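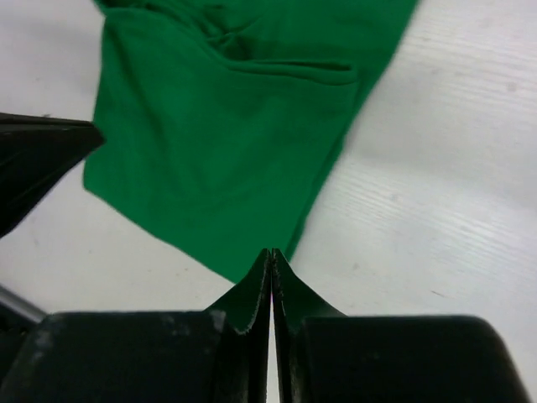 Does the Reren fold kit need its own computer, or will it run off the one we already use for the arm?

It will run off the one you have, as long as you can spare two USB ports and don't mind giving it the machine to itself while it's folding. Mine shares a desktop with the label printer, and the only time I had trouble was when I tried to print a long batch in the middle of a run. The arm paused, waited for its turn, and then picked up where it left off, so no harm done, but I do my printing at lunch now.

I wanted to get that one out of the way first because it came up twice on the list in May and I never answered properly. Sorry about that! Now for the longer message, which I've been meaning to reply to for a while:

> Hello all,
>
> We're a small shop doing rental uniforms and we've been
> looking at the Reren kit with the Skosten fingers. The
> price we were quoted was $400 for the fingers and the
> mounts together, software separate. Before I put in for
> it, could somebody who has one tell me:
>
> How does it do on thin knits? Our old suction setup was
> hopeless with them.
>
> Do the fingers mark the cloth?
>
> Is the support line any good? I called and got a
> recording.
>
> Thanks in advance,
> Keogh Linen, front office

Welcome to the list, and what a good set of questions. I'll take them more or less in order, though I tend to wander.

On thin knits, I've been very pleased. The pointed fingers are what you're paying for, really. They come down nearly shut, open a little at the cloth, and pinch up a small bit of it, and for a T-shirt or a light polo that's plenty. You do have to set the table height carefully. I had mine a hair too low for the first week and the tips were pressing on the table before they closed, which made the arm complain and made me complain too. There's a leveling page in the setup program (under Tools, for some reason, and not under Setup) that walks you through it in a few minutes. Do it again any time you change the table covering.

Heavy things are another story. Bath towels I still do by hand, and I tried a quilted jacket once and gave up. If your uniforms include lined coats, please ask Reren for a trial before you spend anything.

As for marks, I've seen a faint crimp on a collar now and then, and it came out with steam. I run the grip at 12 on their scale. It ships set to 14, which I thought was a bit much for soft cotton, though the manual says 14 is right for denim and I've no reason to argue. Start low and work up. Solid, bright colors have been the easiest for my setup to find on a pale table, and white on white has been the hardest, so I put down a dark mat on the days we have a lot of white.

The price sounds right for the fingers and mounts. Do check whether the quote includes the spare pads! Mine didn't, and the shipping on a second small box annoyed me more than it should have.

The support line I can only half recommend. Mornings before 10 are best. If you get the recording, leave the serial number in your message and they do call back, usually the same afternoon. The folks at Culanetti, who sell the same kit with a service plan, were quicker with me on the phone, but I bought direct, so they could only help so far. If I were buying over again I'd at least get a quote from them and read what the plan covers, especially whether worn pads count.

One more thing I nearly forgot: save your fold settings somewhere other than the desktop before you update the software. The last update put all of mine back to the defaults, and I spent a whole evening typing sleeve lengths back in with a cup of cold tea beside me.

I'm happy to send my settings file for short-sleeved shirts to anybody who'd like it. Just write to me off list and tell me which version you're running.

Warm regards from the mending room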